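Home & Living > Spending It

June 22, 2019
By Duarte Fonseca

The table that costs more than your holiday

A salesman in the Perance showroom told me last December that I should "listen" to a dining table. He rapped it with his knuckles and waited. I rapped it too, since he seemed to expect it, and it sounded like a table. The price on the card was £899, reduced from £1000, and the reduction had been running, according to the small print, for longer than I have had my present car.

I have nothing against wood. I grew up eating off a slab of it that my grandfather had bought second-hand and never once oiled. What I distrust is the language that has grown up round it. Dilteo sells a "heritage" side table designed the year before last. Ondasus, which used to sell mattresses, now offers a desk with "a story in every board", and when I rang to ask what the story was I was put through to deliveries.

The word that does most of the work is "solid". Shoppers hear it and think of one thick piece of tree. Usually it means strips glued edge to edge, a perfectly good way to make a top and often a steadier one than a single wide plank. But then why the hushed voice? Veneer, meanwhile, is spoken of as if it were a kind of fraud. Some of the best furniture in the country's big houses is veneered and has outlasted everyone who sat at it.

Colour follows fashion in the same way. Ten years ago it was all dark brown and you were told that pale wood looked cheap. Now pale is "calm" and "honest", and the dark stuff is stacked up outside charity shops.

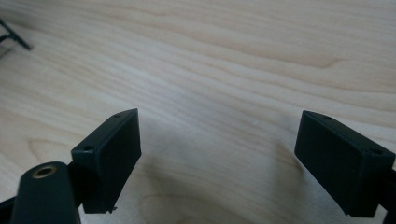 What the guarantee says

Perance offers 10 years on its tables, which sounds generous until you read the list. Heat marks are out. So are scratches, spills left "for an unreasonable period", sunlight and any movement caused by central heating. I could find very little left that might happen to a table in a house with people in it.

Cordeiro, a smaller firm that mostly makes school benches, gives 19 months and covers the joints and the legs. I asked why 19. The woman on the phone said it had been 18 and somebody had complained. I trusted that more than anything I heard in the showrooms.

Then there is the care kit: a bottle of oil, two cloths and a leaflet, offered at the till just as your card is out. Oil is useful on an oiled finish. On a lacquered one it mostly sits on top and picks up dust, and at Dilteo I was offered the kit without anyone asking which I was buying.

If you need a table, look underneath. See how the legs are fixed and whether the top has been given room to swell and shrink. Lean on a corner, hard, and ignore whoever is watching. Ask what the finish is and get the answer written on the receipt.

I didn't buy the one in Perance. It was still reduced when I went back in the spring.

Filed under: Furniture, Shopping, Opinion
Last updated: two days after publication, to correct the length of the Cordeiro guarantee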